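Reading the old romances on the bus

I have been promising for months to write something about Chaucer's Franklin, and then June came and went with the usual visitors and the usual weeding, and I kept putting it off. But I finished the tale again on the number 30 bus, with my bag on my knees and a child opposite me eating crisps, and I got off two stops late, so I think it has earned its post.

If you don't know the Franklin's Tale, it goes like this. Dorigen and Arveragus marry for love and promise that neither will be master over the other. He goes off to Britain to win honour in arms, as knights will, and she is left on the coast of Brittany looking down at the black rocks and imagining his ship broken on them. A young squire called Aurelius tells her he loves her. She says no, quite plainly, and then (oh, Dorigen!) she adds, in play, that she will love him on the day he takes away every rock along the shore. You can guess the rest. Aurelius finds a clerk in Orléans who knows a thing or two about magic, and one morning the rocks seem to have gone.

I first read it at seventeen and was furious with everybody. I was furious with Aurelius for holding her to a joke, and more furious still with Arveragus, who comes home, hears the whole story, and tells his wife that she must keep her word. "Trouthe is the hyeste thyng that man may kepe." I wrote something very rude beside that line in pencil and it is still there, although the pencil has gone silvery and you have to tilt the page.

My copy is the old Mansour school edition, with the glosses at the foot of the page and an introduction by somebody who plainly thought the Wife of Bath ought to have been kept away from the young. The spine gave up long ago and is held with tape, so it lives flat on the kitchen shelf beside the scales and the recipe books, and I read most of it standing up while things simmer. I have read a great deal of poetry that way. Dorigen's long complaint, where she goes through all those virtuous wives and maidens of the ancient world one after another, lasts very nicely through a pan of rice.
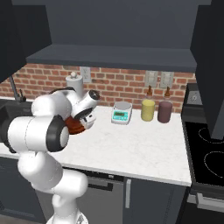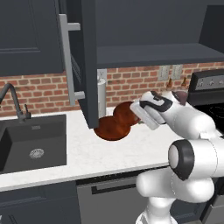 Two kitchen views, with something round and reddish-brown in both.

Where was I? Arveragus. What I missed at seventeen is that he bursts into tears. He says his fine line about truth and then, in the very next breath, he weeps, and I had somehow gone straight past it every time. It was Fouad Karam who made me stop and look. He taught the evening class I went to the winter after my mother died, and he read that passage aloud to us twice, slowly, in the best Middle English he could manage (he said himself that it had a good deal of Leicester in it). Then he asked us how long we thought the pause was between the line and the tears. We argued over it until the building had to be locked.

I still don't like Arveragus, mind you. Straight after weeping he forbids her, on pain of death, to tell a soul, and that sits very badly with all the talk of neither being master. I used to think Chaucer hadn't noticed. Now I think the Franklin hasn't noticed, and Chaucer has, and is keeping rather quiet behind him. The Franklin is such a comfortable man, with his white beard and his house where it snowed meat and drink, and he does so want everybody to be noble by the end. So Aurelius lets Dorigen go, and the clerk lets Aurelius off his thousand pounds, and the Franklin turns round to the company and asks which of them was the most generous.

He doesn't think of putting Dorigen on the list. She meets Aurelius in the street, half mad with grief, on her way to keep a promise she never meant, and all she can say is "Unto the gardyn, as myn housbonde bad." And then, "allas, allas!" I had to look out of the window of the bus for a while after that.

I have been trying the Pendetti translation alongside, which a friend passed on to me, and it is good and brisk in the conversations but it hurries the rocks. I want the rocks slow. She sits there on the grass above the sea and asks God why he made them, and it is a real question, and quite a brave one for a lady in a poem of that sort. I shall keep both books going, I think, and start on the Clerk next, although I am told Griselda will make me crosser than ever.

If any of you have a favourite edition with decent-sized print, do leave me a note underneath. My eyes and the Mansour footnotes are no longer on speaking terms.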